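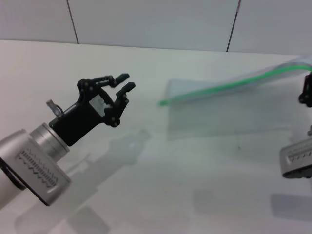 FOR IMMEDIATE RELEASE

Torstead brings plain white work table to Estari showroom in December

Estari – Torstead is adding a white-topped work table to its home and workshop line this December. Smooth top, no pattern, no trim. Price is $644. Comes with 4 legs and one wrench, packed flat.

The table is called the Cuervo. Designed by Eliécer Paucar, who also did the company's Brullisura shelving. Same white on both, so the two can stand together in a small room.

"People kept asking for a plain top," said Paucar. "Somewhere to cut fabric, fix a lamp, do homework. We took the drawer out. Then we took the other drawer out."

First run is 3644 tables. Orders open at 9 in the morning at the Estari showroom and by phone – web orders will follow later in the month. Delivery is extra outside the city. Assembly can be booked at the time of order but not after, please note.

Mercy Mbwambo, who runs the showroom, says floor models will be set up against the back wall and customers are welcome to bring thier own chairs to check the height. Parking behind the building, enter from the side street.

A gray top is planned. No date yet.

Press samples and price sheets – ask for Morag Swanson at the Torstead press desk. Trade accounts go to Ultan Hanrahan, mornings only.

ENDS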